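Trestside Residences
Frequently Asked Questions: Small Items, Plug-in Devices and Room Clearance

Last updated July 23, 2018

These questions and answers apply to all furnished rooms at Trestside and at Pladcombe House. They should be read together with your occupancy agreement.

What counts as a small item?

A small item is any loose belonging that fits in one hand. The category covers toys and parts of toys, cosmetics, lids, caps, tubes, ornaments and plug-in devices such as air fresheners. Clothing, books and bedding are dealt with under the general clearance rules.

Why are small items treated separately?

Small items make up most of the property left behind when a room changes hands. In the last financial year the Lost Property Office registered 664 of them across both buildings. Many were single pieces of a larger set and could not be matched to an owner.

How should I sort small items before an inspection or move-out?

Residents are asked to bring all small items together on one flat, visible surface. The bed is suitable, provided it is made up and a cloth or cover has been laid over it. Drawers, windowsills and the space behind the bedhead should be emptied first. Once everything is laid out, items can be divided between those to be kept, those to be donated and those to be thrown away. 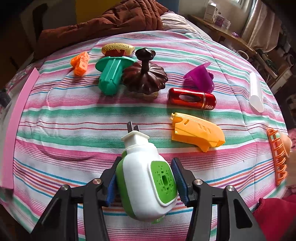
Toy parts should be kept apart from household items during sorting. Play food, building pieces and moulding-dough accessories are easily swept up with bottle caps and packaging, and a missing piece may make a whole set unsuitable for donation. Residents with children are encouraged to check each set against its original box where the box has been kept.

Are plug-in air fresheners and diffusers permitted?

Yes, with conditions. One plug-in device is permitted per room. It must be plugged directly into a wall outlet and must not be used with a power board or double adaptor. Curtains, bedding and towels must be kept well clear. Devices must be switched off at the wall and unplugged whenever the room will be empty overnight.

How do I dispose of a plug-in device?

Remove the refill, if there is one, and seal it in a bag. The device itself is electrical waste and must not be placed in the kitchen or hallway bins. An e-waste tub is provided in the laundry of each building and is emptied in February of each year, and at other times as required.

Can cosmetics be donated?

Opened cosmetics are not accepted. Unopened products may be placed in the donation crate if they are within their use-by date. Empty metal and plastic cases should be placed in general rubbish unless the packaging states otherwise.

I have found a lid or cap with nothing to go with it. What should I do?

Please hand it in at reception. Lids from jars, teapots and ornamental containers are kept for 12 weeks, after which they are discarded.

What happens to items left in a room after move-out?

Items are bagged, labelled with the room number and stored for 23 days. A resident may collect them during office hours on presentation of photo identification. Postage can be arranged at the resident's expense. Uncollected toys in clean condition are passed to the Poulain Toy Library, and all other items are disposed of.

Is there a charge for clearance?

No charge applies to the first 3 bags. Additional bags are charged at the rate shown in the schedule to your occupancy agreement.

May I use the coloured bed cover provided with my room as a sorting cloth?

Yes. Covers supplied by Trestside may be used for this purpose and should be shaken out afterwards. Please check folds and seams for small pieces before placing a cover in the wash, as hard plastic and metal items can damage the machines.

Who should I contact with other questions?

Enquiries may be made in person at the reception desk of either building. Questions about furniture should be directed to Trandisberg Furnishings, using the contact form in your welcome folder.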